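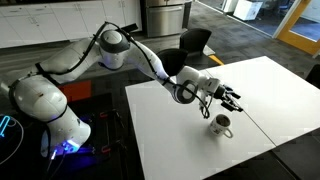

Cleaning a white worktable

White tabletops show everything: coffee rings, pen strokes, gray smudges from sleeves. The steps below are for glossy white tops like the ones in our Oakley workroom. Plan on 12 minutes.

What you need
Two microfiber cloths
Dish soap and warm water
Rubbing alcohol for ink
A plastic scraper

Step 1. Clear the top
Mugs go first, then pens and paper. Check the underside of each mug and wipe it before you set it down anywhere else.

Step 2. Wipe off the dust
Use a dry cloth and work from the far edge toward you. Grit left on a glossy top will scratch it once the cloth is wet.

Step 3. Wash
Put 2000 ml of warm water in a bucket with a small squirt of soap. Wring the cloth until it stops dripping. Wipe in long, straight passes, then go over the top again with plain water.

Step 4. Do the seam
If two tops are pushed together, the gap between them collects crumbs. Pull them apart if you can – if not, run the scraper along the seam with a cloth folded over it.

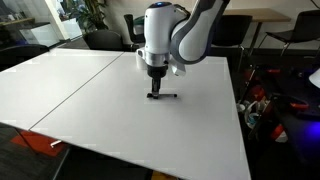
A black marker lying on the white top.

Step 5. Take off ink
Dab the mark with alcohol, wait a few seconds and lift it with a clean part of the cloth. Try a hidden corner first. Rinse and dry.

Push the tops back together and let them air out before putting paper on them.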